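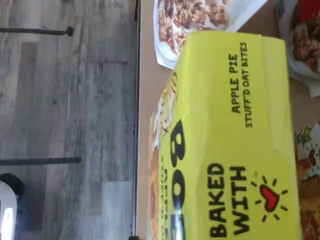
Staltell wrist camera mount, reviewed after 13 days on our packing cell

We run one small picking cell, an Eson arm that moves snack boxes and bags from a table into cartons. The old camera bracket had worked loose twice, so in February we fitted the Staltell mount, bought from Rakov with the spare clamp.

Fitting took 2 hours, and most of that was the cable. The clamp goes on with 3 screws and holds well. The instructions leave out the torque, so we rang Rakov and they sent a sheet the same afternoon. Route the cable before you tighten anything. We did it the other way and had to start again.

Setting the view is the part to take slowly. A box lying on its side, lettering running vertically, is a good check because big black type on yellow shows blur straight away. Bags are harder. Their corners fold under and the outline changes each time one is put down, so we taught the cell on bags with the corners left as they fell. Get the edge of the table in view as well, as it gives you a straight line to square the camera against.

We check the screws on Monday mornings and wipe the lens at the same time. Nothing has moved so far. The plastic cable clip is poor and we swapped it for one from Ngcobo, which fits without drilling.

The price is fair for the clamp and steep for the rest. Four stars, one off for the clip.

Posted 15 Feb 2021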